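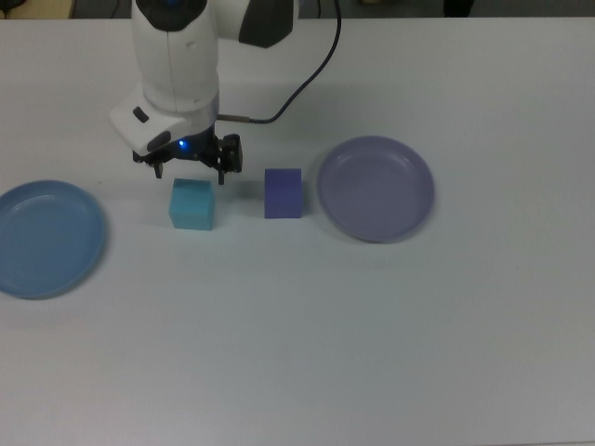 4. Setting the water hardness on your Vahidi dishwasher

The factory setting is 5. Ignore the sticker on the door that says it suits most homes. It suits a few of them.

1. Find your real hardness number. Your water company should give it to you if you call. The paper test strips sold with the Tromov salt are hard to read, and two strips from one pack can disagree, so use them only if you have no other choice.

2. With the door open and the power on, hold Rinse and Start together until the display shows H. The Dremavitz edition of this manual says three seconds. Allow longer.

3. Press Rinse to move up one level. There is no way to go down — keep pressing until it rolls over to 1.

4. Press Start to save. If you close the door first, the change is lost and the display won't tell you.

5. Fill the salt tank, wipe up any spilled grains, and run a short cycle with no dishes.

Note: Levels above 17 appear on the display but do the same thing as 17.

Note: The "2,000 cycles without scale" claim comes from the sales leaflet. We have not seen the test behind it. Check the spray arms every November anyway.

CAUTION: Never put detergent in the salt tank. It ruins the softener, and the warranty won't cover it.

If the display shows error 157, go to section 9.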